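October 15, 2022
Gripper kit trial, Celgate two-finger with wrist camera. Bench notes, continued from the August page.

Kit came back from Kneževič with the replacement finger pads fitted and the new firmware on the controller. Jasmina Vukčević signed the loan form, we have it until the purchase decision. Aser quoted 800 for the bare gripper and 375 for the camera bracket and cable set. The Prunden quote is 600 with the bracket included but no software. Neither price has shipping in it. Ask Jasmina whether the Aser quote is still valid, the PDF has no expiry on it.

Mounting went fine. Four screws, adapter ring in the same orientation as last time. The cable loop still rubs on the wrist joint when it turns all the way to the left, so I moved the tie further back and limited that joint in the settings. Manual doesn't mention this anywhere. Wrote it on tape on the controller lid so the next person sees it.

Homing: finger zero is where it should be after power-up. In August it drifted and we had to re-home by hand before every set. Did three cold starts this morning to be sure, same value each time. I'm calling that one fixed.

Went on to the desk items. Plain white top, a few things out, fingers open, and then jog the arm by hand before letting the software pick anything.

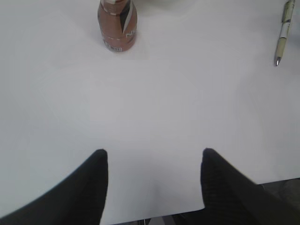

Default approach height in the kit is set for boxes. With anything tall standing up it comes in too low for my liking, so I raised it for the bottle and saved that as its own profile. The profile editor is better than the old one, you can copy a profile and change one field. It still doesn't warn you when you leave without saving. Lost one set of numbers that way and had to type it in again.

Exposure on the wrist camera: left it on auto to begin with. A white table with not much on it is a hard case for auto and I wanted to see what it did by itself. Usable. Locked it afterward anyway so the runs can be compared with each other. Shiny surfaces are the thing to watch. The bottle has a gloss finish and the highlights run down both sides of it, so the edge finder needs to be checked there before we trust a width from it.

Pens are the item Jasmina cares about, they make up most of what the sorting cell would handle. One flat on the table is the easy version. The vendor demo only ever showed that. What I want to know is how the kit copes with overlap and clear plastic, so I set out the ruler with pens.

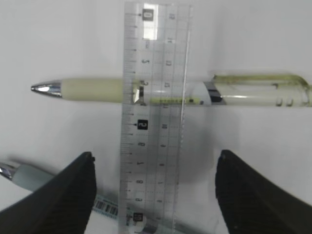 Wrist camera, fingers open. Clear ruler with one pen crossing under it and a second pen lower left.

Notes on the clear plastic for whoever takes the next session:
- Glare near the 0 on the ruler wipes out that patch. Try the lamp from the other side before touching any camera settings.
- The printed grid and the numbers show up as lots of short edges. Segmentation should be run with the small-feature filter on and again with it off. Save both.
- The left finger hides part of the lower pen at this pose. Take a second view from further back, or the software has to guess where the barrel goes.
- Log which item it proposes first. The ruler is on top of the crossing pen, so the ruler should go first.

Still open with Celgate support: whether the pads can be bought singly or only in sets of 2, and whether the texture on them wears smooth. Their reply so far was a link to the datasheet, which answers neither.

Opinion so far. Hardware is better than in August. Software is about the same apart from the profiles. I would not pay extra for the Aser bundle on what I have now, but I want the overlap sets finished before I put that in writing.

To do: second lamp, longer cable tie, back up profiles to the shared drive, send Jasmina the two quotes side by side.

Workshop notebook | Contact: bench desk, ext. 375 | Back to top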